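Last update of this page: 2024-02-24

The questions below came to us from people who rent a desk in the house in Henholm, or who want to rent one. If your question is missing, please write to us by the form and we will add it.

## Desks and trays

**What do I get when I rent a desk?**

You get a desk with a light wood-grain top, a chair, one black oval tray and a place in the cable plan of the room. Lamps are given on request. The price is the same for all desks, also for the ones by the window.

**What is the oval tray for?**

It is for the small things which otherwise go everywhere: keys, pens, clips, chargers, your cup. We ask that cups stand in the tray and not on the wood. The rim is low, so you can reach inside easily, but a pen does not roll out.

**Where must the tray stand?**

On the left side of the desk. If you write with the left hand you may put it on the right, only please move it back when your rental ends. The front part of the desk should stay free in the evening so that the surface can be wiped. 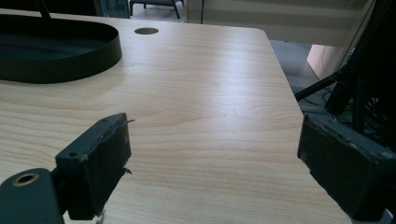 We wipe with a damp cloth, along the grain and not across it. After this a dry cloth is used. Please do not use spray polish. One tenant tried it in November and the desk was slippery for days, papers were sliding down from it.

**Can I have a second tray?**

Yes, there are 2 trays for each desk at most. The second one costs nothing, but you must ask for it, because we keep only 11 in reserve. The trays are ordered from Prunik and a new delivery takes some weeks.

**The surface has a strong reflection. Can something be done?**

The tops are a little glossy and they give back the light, especially when the lamp stands behind the desk. Try first to move the lamp to the side. If this does not help, ask for a desk mat. We have mats in grey felt, size medium and large.

**May I put stickers, tape or hooks on the desk?**

Stickers and tape no, the glue stays in the grain. Hooks which are clamped under the top are allowed if they have rubber on both sides.

## Cables

**What is the small round hole in the top?**

It is a cable hole. You find it near the far edge of the desk. Put the plug through from above, pull the cable slowly and leave a bit of slack, so that you can still move your screen. Thick plugs do not always pass. In such case take the plug off the adapter, if it can be separated, or lead the cable behind the far edge.

**My cables are lying on the floor. Is this allowed?**

During the day yes, if they are on your side of the desk and no one must step over them. In the evening please lift them. Stands and poles with cables should be pushed together next to the desk, with the legs away from the passage. The vacuum cleaner comes at 9 in the evening and it does not go well with cables.

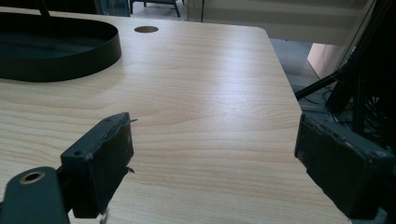
*Desk with cable hole near the far edge, stands and cables on the floor to the right.*

**Do you have something to tie the cables?**

Yes, in the drawer marked Seok, beside the printer. There are fabric strips with hook and loop. Please take these and leave the plastic ties, which have to be cut and can damage the cable.

**Can I bring my own extension lead?**

You can, but show it to us first. We do not accept leads with a cracked case or without earth. Two leads plugged one into another are not accepted either.

## Moving and leaving

**May I turn or move my desk?**

A small turn is fine. For a real move please use form 326, it is in the folder at the entrance. We come then with the felt pads and move it together with you. The corners of the top are rounded, but they still make a mark in the wall when somebody is in a hurry.

**How must the desk look when I leave?**

Surface wiped, the tray empty and on the left, cable hole free. Take also your cables from underneath, these are forgotten the most often. Forgotten things go to the Pamora shelf in the corridor and stay there until the end of the next month.

**There is a scratch on my desk which was there before me. Will I pay for it?**

No. Tell us in the first week and we write it in the desk card. Small scratches from normal use are also not charged.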